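Bernel Workshop — the black table

Quick gallery page, October 2023. Starting with this one. More to folow when I get a minute.

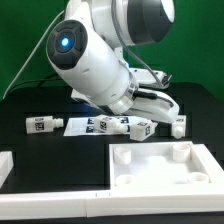
Black tabletop, green backdrop. White sheet with the four dark blue square markers lying on it.

Matte top, which we like — no glare. Green stays up til the move, then gets rolled and goes in the long tube. Nazmiye Kurtuluş has the table measurments, ask her before booking the van. Spare sheets in the Canpolat folder, 20 left, same print. Room 6 at the new place.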